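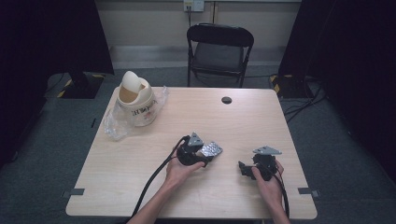 Siwan Morris replied to the last report that she could see the point of a small bin on every table, but would not agree to a second order of liners until somebody had shown that a clear bag could be fitted under a swing lid without taking longer than emptying the bin loose. The present report deals mainly with that point. It also covers stock, cleaning and spend up to the end of the period.

Lusumo table waste trial
Progress report, December 2024
Prepared by Arwel Maddocks

1. Position

The trial covers 15 tables in the shared study and meeting rooms. Each table has one plastic bin with a domed swing lid, standing at the rear left corner of the top. The position was fixed in the first report and has not been changed. It leaves the cable hole near the back of the table clear and keeps the bin away from the elbow of a right-handed user. A left-handed user is less well served and two written remarks have been received on this. Moving the bin to the other rear corner is allowed at the request of the user, provided it is put back at the end of the day.

The floor bins in the same rooms have stayed in place throughout. No decision on removing them is sought at this stage.

2. Fitting the liner

The clear liners come folded flat. On opening they cling to themselves, and a good part of the handling time goes on separating the mouth of the bag before it can be put over the rim. Until then the bag tends to sit in a crumpled heap round the base of the bin and gets in the way of whatever else is on the table.

Three ways of fitting were compared.

(a) Lid tilted open, bag pushed in through the opening. Quick to start, but the bag does not reach the bottom and the rim is not covered. Waste goes down between bag and wall.

(b) Lid lifted off complete, bag opened over the rim, lid pressed back. This gives a sound fit. The lid has to be pressed down evenly on both sides, otherwise it traps a fold and the flap sticks.

(c) As (b), with the bag turned inside out over the hand first. Same fit, slightly slower, and not liked by the cleaning staff.

Method (b) has been adopted and a one-page instruction has been issued. Staff are asked to fold the outer edge of the bag up under the lid, so that no plastic hangs down the front over the printed label. The label carries the sorting instruction for the room, and in the first part of the trial it was often hidden.

On the question put by Siwan Morris: fitting by method (b) does take longer than emptying an unlined bin. The time is recovered at the weekly wash, as a lined bin needs only a wipe while an unlined one has to go to the sink. For bins receiving mostly dry paper the case for a liner is weak. For bins receiving tea bags, fruit peel and tissues it is good. We do not think a single rule for all rooms is justified.

3. Liner stock

Liners received from Hatex: 1000
Liners issued or discarded: 922
Remaining: 78

The issued figure includes liners torn during fitting. Torn liners were not logged separately before the written instruction was introduced, so no comparison can be given. They are now entered on the stock sheet in their own column.

The liner is wider than the bin requires. A narrower bag from Sobczak has been tried on a few bins. It stands better against the wall and leaves less loose plastic at the rim, but the mouth is tight and the bag splits at the seam if it is pulled down in one movement. Samples in a heavier grade have been requested.

4. Condition of the bins

The lids remain the weak part. The flap should fall shut by itself. On several bins it stays tilted after use, mostly where a fold of liner has been caught at the pivot. Freeing the fold cures this in most cases. Where it does not, the pivots are cleaned with warm water and a brush. Irine, the lid supplier, advises against oil.

The light plastic marks easily around the opening. Washing-up liquid removes most marks. Ink does not come off, and we propose to accept this.

5. Spend

Spend is within the approved sum. The only item not foreseen was the reprinting of labels after the first set lifted at the corners. The cost was met from the small items line.

6. Next steps

Unlined bins in the meeting rooms from the start of the next period, where waste is mostly paper.
Liners kept in the study rooms, fitted by method (b).
Second liner order held until the heavier Sobczak samples have been tried.
Torn liners to be reported as a separate figure.
Decision needed from the funder: whether spare lids may be bought from the existing budget.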